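Asabe Dauda - Vernden (Live), double LP

Label: Gretenus
Format: 2 x LP, black vinyl, gatefold sleeve
Released: March 4, 2021
Running time: 92 minutes
Pressing: 700 copies, hand-numbered
Status: in stock

Vernden is the first live album from singer and guitarist Asabe Dauda, and the first thing she has put out under her own name since leaving the Fusden band. It was recorded at the old Vernden theatre over two nights, with a small group and no overdubs. The 20 songs are in the order they were played on the second night, apart from the opening two, which come from the first.

Listeners who know her from the radio will find the hits on side A. The rest is older material, a few hymns she grew up singing in her grandmother's church, and four songs that have not appeared on record before. Her voice is lower now than on the Fusden albums and she has moved several songs down to suit it. "Harbour Bread" is almost half the speed of the single and runs to nearly eight minutes.

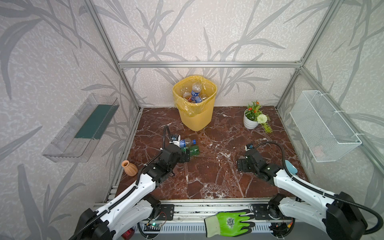
Plastic bottles in a lined yellow wastebasket.

The players

Asabe Dauda - vocals, acoustic guitar
Yeison Montoya - electric guitar, tres
Ineke Van der Linden - piano, harmonium
Geert Declercq - double bass
Fenna Wouters - drums, backing vocals

Montoya and Wouters were both in the last touring lineup of Fusden. Van der Linden joined for these shows only and has her own trio record on the same label. She also wrote the piano introduction that opens side C, which is listed on the sleeve as part of the song that follows it.

Sound

The tapes were mixed by Declercq and cut at 33 rpm. Side lengths are on the long side for a double album, so the cut is a little quieter than the studio records and you may want to turn it up. Audience noise has been left in between songs. There is some talking at the start of side B, where Dauda explains why she stopped performing under her stage name and went back to the one her parents gave her. The speech is not on the download version.

A faint hum can be heard under the harmonium on side D. It is on the original tape and is not a pressing fault. We won't replace copies for it.

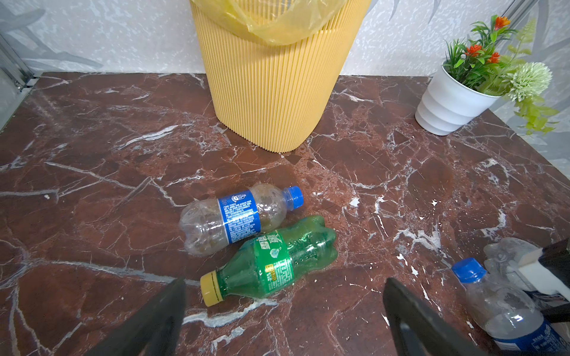 The download version has the same mix in a different running order, with one song from side D left off. The code is printed on a card inside the front pocket of the gatefold. Codes can be used 3 times. If yours has gone missing, write to the shop with your order number and the number on the back of the sleeve.

What's in the package

Two black LPs in poly-lined inner sleeves
Gatefold sleeve, matte finish
Eight-page booklet with lyrics and a short essay by Dauda
Download card

The booklet has the lyrics in English, and in Hausa for the two songs sung in that language. The first batch of booklets has the credits for "Lantern Row" and "Go Gently, Sister" switched around. The credits on the sleeve are correct.

Signed copies

Signed copies sold out before the release date. Dauda signed only what was on the table at the launch and does not plan to do more. Please be careful with signed copies offered elsewhere - we did not supply any to other shops.
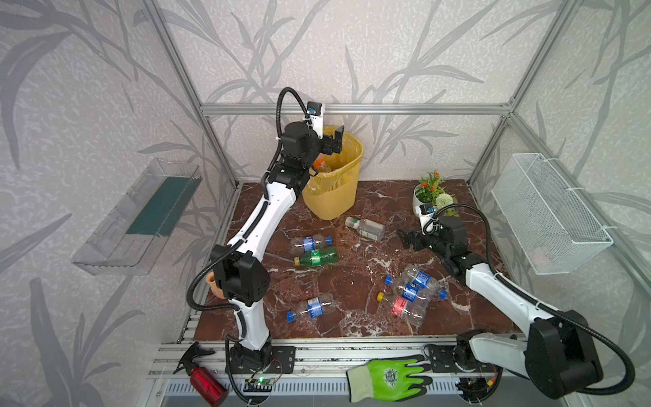

Shipping and returns

Orders go out twice a week in stiff cardboard mailers. The records are shipped outside the sleeve, behind it, to prevent seam splits. If you would like your copy left in its shrink wrap, say so in the order notes.

Unopened records can be returned within a month for the price of the record. Opened records are exchanged only for a pressing fault, and we ask for a short description of the fault and where on the side it occurs.

CD edition

A CD edition is due in June. It will have the speech from side B and the full set of songs on two discs, in a plain card wallet with no booklet. The vinyl will not be repressed at the same time.

Also on Gretenus

Ineke Van der Linden Trio - Jansen
Fusden - Small Weather (reissue)
Fusden - The Neighbour's Choir, 10-inch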